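Tabouret d'atelier Vosberg, modèle à assise selle : mon avis après l'été

J'ai acheté ce tabouret en juillet pour remplacer une chaise de bureau dont le vérin descendait tout seul. Je répare des petits appareils chez moi, à mi-temps, et je suis assis devant l'établi la plus grande partie de l'après-midi. Le français n'est pas ma première langue, je prie donc le lecteur d'excuser quelques tournures un peu raides.

Prix et livraison

J'ai payé 193 euros, port compris, sur le site de Plokmont. Le carton est arrivé avec un coin écrasé, mais le contenu était intact. La référence est 3026, il faut bien la vérifier au moment de la commande : il existe une version plus basse, vendue presque au même prix, et les deux photos du catalogue se ressemblent beaucoup.

Montage

Le montage se fait sans outil pour le piètement et les roulettes. Pour l'assise, une clé est fournie. La notice traduite en français est mauvaise (on y lit « visser la chaise dans le cheval »), les dessins suffisent heureusement. J'ai mis 13 minutes, et j'ai dû recommencer une fois, car j'avais monté l'assise à l'envers. Une petite flèche sous la plaque indique l'avant. Elle est grise sur fond gris.

L'assise

C'est pour elle que j'ai choisi ce modèle. La forme de selle oblige à ouvrir les jambes et à basculer un peu le bassin. Les premiers jours, j'avais mal à l'intérieur des cuisses et je regrettais mon achat. Après deux semaines la douleur est passée, et le bas du dos va mieux qu'avec l'ancienne chaise. Je ne suis pas médecin, je rapporte seulement ce que je sens. Le revêtement se nettoie bien avec une éponge, par contre il tient chaud. Pendant la canicule je mettais une serviette dessus.

Hauteur et roulettes

Le réglage est souple et ne redescend pas, ce qui pour moi était le point important. Les roulettes sont dures -- très bien sur un tapis, bruyantes sur mon carrelage. Je les ai remplacées par un jeu de trois plus deux roulettes souples de chez Farkolik (elles sont vendues par 3 ou par 2, allez comprendre), et le diamètre de la tige convenait sans adaptateur.

Comparaison avec l'Omerović

Un ancien collègue m'a laissé essayer son tabouret Omerović pendant un week-end. Il est plus lourd, plus stable, et son repose-pieds est vraiment utile quand on travaille haut. Mais l'assise est plate, et il coûte presque le double. Si votre plan de travail est à hauteur de comptoir, je pense que c'est lui qu'il faut regarder. Pour une table ordinaire, le Vosberg me suffit.

Un bras articulé noir tient un anneau blanc juste au-dessus d'un long convoyeur vert. 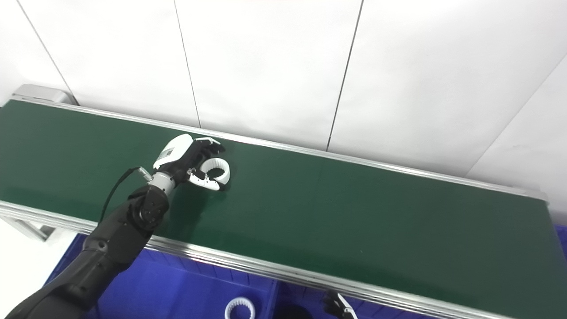 Ce que je n'aime pas

La manette de réglage est placée à droite et je suis gaucher. L'odeur de colle est restée une bonne semaine. Enfin, Plokmont ne vend pas l'assise séparément, j'ai posé la question par courriel et la réponse était négative.

Je le garde quand même, et j'en ai commandé un second pour ma femme, en version basse.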